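4. Checking the gripper in the preview room

Before you connect the Ekent arm, run it once in the Irkness simulator that comes with the kit. You need version 253 or later. The check takes 10 minutes.

1. Start Irkness and open the room named Tolentino.
2. Press Load Arm and pick Ekent from the list. Wait for the status light in the toolbar to turn green.
3. Press Home. The arm moves to its start pose and the fingers open.
4. Open the Targets tab and choose Plant Pot.
5. Press Approach, then Pause as soon as the gripper is over the floor beside the chair.
6. Turn the view until you can see both the fingers and the pot.

Note: Shadows are on by default. The shadow of the arm on the marble can hide small items in the view. Turn it off under View – it has no effect on the path.

7. Check that the fingers are open and that there is a clear gap between them and the pot. If they are closed, go back to step 3.
8. Set Grip Force to 4 and press Save.

Caution: The seedling is a separate object from the pot. A path that comes straight down will pass through the stem. Use Side Approach for any target with something growing or standing in it.

Caution: Do not copy a saved path to the real arm until you have measured your own table and chairs and entered the sizes under Room Setup. The Tolentino room will not match yours.

If the arm stops with code 29, the target is out of reach. Move the base closer or pick another target.

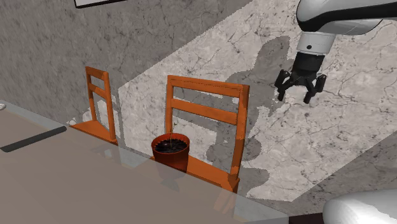

Derport Customer Setup Team

Gripper open and clear of the pot, as needed for step 7. Questions on this section go to Divina Estrella. For replacement fingers and mounting plates, write to Hugo Villalobos and include the serial number of the arm.

Section last changed January 31, 2025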